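We use cookies to remember your preferences and to see which posts get read. By continuing to browse you accept this. [Accept] [Settings]

Wednesday, way past my bedtime

Well, I did my first sleepover shift at Owusu House and I'm still buzzing, so you get a long one tonight! Two weeks of shadowing Araba (who moves at twice my speed and never seems to need a list) and then suddenly it was me with the keys and the med cabinet code and the big blue binder.

The binder, by the way, is 283 pages. I read all of it, mostly at the kitchen counter with cold toast. A lot of it is about the van. But the pages on each resident are lovely, whoever wrote them really paid attention. One of the guys likes his bedroom door open exactly as wide as his slipper, so you put the slipper in the gap and say goodnight. I did the slipper. He checked it. I passed!

Dinner was chili and it was my idea, and I made way too much (30 servings if you go by the side of the bean can, which I did not read until after). Eliécer came by to drop off the grocery cards and went home with a tub of it. We've got more in the freezer next to the waffles, labeled, because Cecilia is strict about labels and I'm still new enough to be scared of her.

After dinner we did cards, then a bath for one and a long argument about the weather channel for the other two. I wrote my notes up in Clilano, the shift log thing, and it logged me out halfway through and ate everything. So I did them again, shorter and grumpier. I need to ask if I can write them in a plain document first and paste them in.

The night itself was quiet. Up once at 2 for a glass of water and a chat about horses, then nothing till the alarm. I slept maybe half of it, on that couch with the bar across the middle, you know the kind.

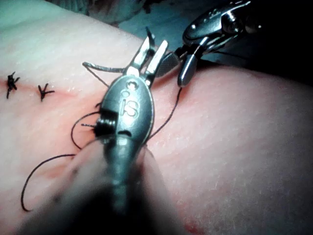 Adwoa says the couch is the real probation period and that I should bring my own pillow and a yoga mat to put over the bar. She also thinks I was wrong to write my notes at the end of the evening. Do them in bits, she told me, one after dinner and one after meds, and then if the log eats something it only gets a mouthful.

So that's the plan for the weekend. Pillow, mat, notes in bits, half the beans. I still have to get my first aid card copied for Volker before then, and find out who has the other van key, which wasn't on the hook this morning when I handed over.

Going to bed. My own one, flat all the way across.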